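Rana Sweep Kit for two-arm robots

If you already own a pair of arms and you've been wondering what on earth to do with them between the big jobs, we'd love to introduce you to the Rana Sweep Kit. It's a dustpan, a hand brush, two sets of wrapped grips and the motion files that go with them, and it grew out of a request from a small hotel in Fetby that wanted its beds gone over before the fresh linen went on. Orestis Manolakis took the call, and I don't think he has stopped talking about mattresses since!

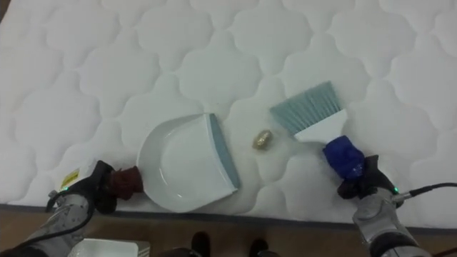
A quilted top is a fussy thing to sweep. Crumbs and bits of wrapper like to settle along the stitching, and a brush that presses too hard only digs them in deeper, so we went through a good many bristles (and more than one argument) before we settled on the soft fan-shaped head that ships now. The rubber lip on the pan gives a little, so it can lie against padded fabric as well as on a hard floor.

The wraps on the handles come in two colors, maroon for the pan and blue for the brush. They add some bulk where the fingers close, and they make it easy to tell at a glance which tool belongs on which side when you're setting up first thing in the morning. 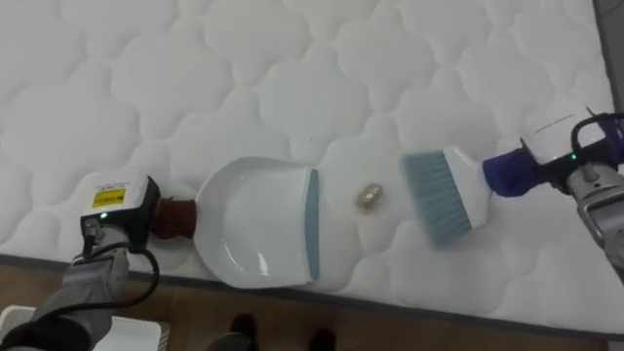

Maroon grip on the pan, blue grip on the brush, sweeping toward the lip.

In the box you'll find:
1 dustpan with rubber lip
1 hand brush
8 spare grip wraps
Motion files, with a printed setup guide
Order code: Wunis 748

The complete kit is $3,010, and a replacement brush on its own is $44. Orders placed before Thu 11 March ship with a second brush at no charge, which is our way of saying thank you to everybody who waited through the winter.

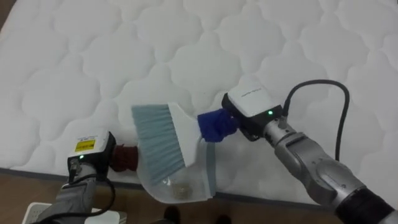 Do I have to buy the arms from you as well?
Most customers use the arms they have. Send us the gripper model and the finger opening, and we'll tell you whether the standard wraps will fit or whether you need the wider set.

Setup takes a bit of patience the first time, so please put the kettle on. Szymon Lis wrote the guide, and he suggests starting with the pan arm alone until its angle looks right to you, then bringing in the brush slowly.
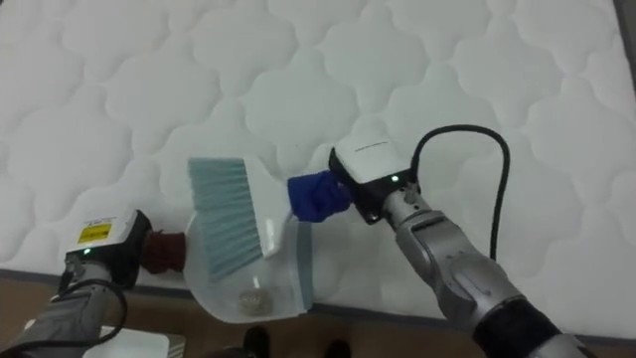

Wraps can be washed by hand and air dried. Knock the brush out after each bed and store it with the bristles up. If you get stuck anywhere along the way, write to the Brodia workshop and one of us will gladly talk you through it.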